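Peltside Home Guides > Living Room > Side Tables > Care and Set-up
Search this guide Enter a keyword
10 August 2022
By Graham Cropper

Section 4: Dressing the Round Table
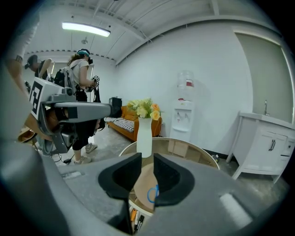
Fig. 4. White vase with mixed bouquet on the round table, sofa behind.

Do this after the table has been leveled (Section 3) and the protective film is off the top.

1. Move the table to its final spot beside the sofa. Lift it with two people. Do not drag it by the rim.

2. Wipe the top with a soft, damp cloth, then dry it. Clean the rim last, with a separate cloth.

3. Check the base of the vase for grit before setting it down.

4. Fill the vase one-third full at the sink and dry the outside.

5. Trim the stems at an angle. Put the feathery greens in first, then the pale yellow flowers, then the orange roses. Roses can hang a little over the mouth.

6. Set the vase toward the far side of the table and leave the near side clear for working.

7. Put scissors, pens and markers away when you finish. Cap the markers first.

Note: A tall vase gets top-heavy once the flowers are in. If it rocks, add water up to the halfway mark or take out the longest stems.

Note: Change the water every two days. Wipe up pollen dry, as water will smear it on a striped or light seat cover.

CAUTION: Do not use scouring powder or a razor scraper on the top.

CAUTION: Keep scissors away from the edge if children use the room.

Replacement feet for the table are listed under part 418. For the rim, order part 908 and see Section 7 before removing the old one.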